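Prys Bowen and I set out to answer a plain question for our project: can a robot arm tidy a kitchen counter well enough to be worth owning? Companies like Stirnport say that day is close. After 80 trials, I don't think so.

Each trial had one job, such as moving a mug or wiping a board. We scored it as done only if no person stepped in. Fiorella Galli kept the log and timed every run.

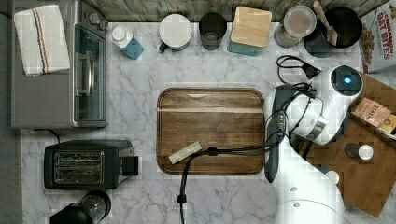 *Figure 1. Counter with the cutting board, toaster oven and arm, seen from overhead.*

Crowding was the main trouble. A person reaches past a toaster without thinking about it -- the arm had to plan around every jar and cord, and it often gave up. Cloth was worse. Folding one dish towel took 277 seconds in our best run, and I would have refolded it.

Our advisor, Melina Zacharopoulos, thinks better grasp planning would fix much of this. Maybe so. We only tested one counter and one arm, and Prys wants to repeat the towel runs with a softer grip setting before we hand over the data.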